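Mariann Dobos opened the toy library in Cilcombe with 116 items and a borrowed key to the old reading room. Families pay 12 pounds a year and take home up to six toys at a time, for a month. The catalogue now runs to 1,435 entries, and she can tell you which of them has a missing wheel.

## What goes out and what stays in

Jigsaws are borrowed most in January, when people have had enough of whatever they were given at Christmas. Train sets go out all year. Pretend kitchens do well too, and Dobos sends them out as mixed sets with pots, plates and food together, as families kept asking for the bits that went with the pans.

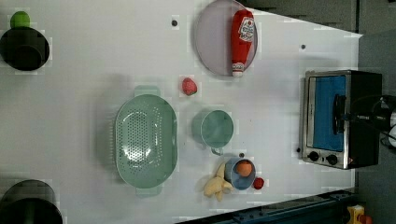 The library at Borbridge, two valleys over, works differently. It charges nothing to join and asks for a deposit on anything large. Erzsébet Takács has run it for six years and says the deposit puts off the very parents she would like to see. She wants to drop it, but a lost marble run costs more to replace than the library takes in over a week.

Repairs are the other worry. Most plastic toys are glued or moulded shut, so a cracked hinge usually means the bin. Takács keeps a drawer of spare parts sorted by size, and swaps with Sirnavham when either of them runs short of axles.
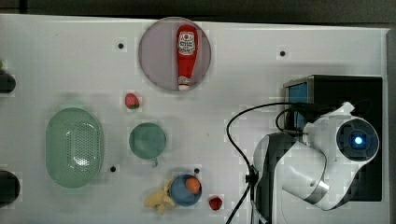 Cleaning takes up more hours than lending does. At Cilcombe everything that comes back is wiped, checked against its card and left overnight before it returns to the shelf. Cloth toys are washed in net bags. Dobos stopped taking soft dolls with stuffing two winters ago, after one took four days to dry.

Neither library has a website that shows what is in. You ring up, or you come along and look. Cilcombe is open from ten until one, and the queue for the ride-on tractor starts at half past nine.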